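I've had the Pundus two-finger gripper on our bench arm since November, and if you're doing the budget for a small setup like ours in Lustdale, maybe my numbers save you a headache!

The gripper itself was $181. Fine, I thought, cheap. Then came the mounting plate (another $61, sold separately, grr) and a cable kit I hadn't planned on at all. Baiba Krūmiņa, who signs off on our orders, had put down $200 for the whole thing, so that was a fun conversation.

Is it worth it? Mostly yes. Setup took me one evening, the fingers close evenly, and the software picks up where you left it. I'd looked at the Altatton model too, but their lead time was 9 weeks and they wouldn't quote spare fingertips. Pundus had them listed right there on the order page.

My gripes: the wiring is fussy to route, and the manual skips half of the calibration steps. Also, put some money aside for stuff to pick up. Groceries and odds and ends do the job, and a round thing next to a flat box tells you more than a set of matching test blocks (I bought the blocks. Don't buy the blocks).
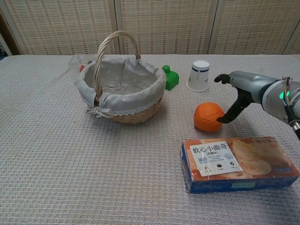
*Gripper at the orange ball, with the cookie box up front.*

Four stars from me. I'd order it again, with the plate and cables on the same purchase request this time.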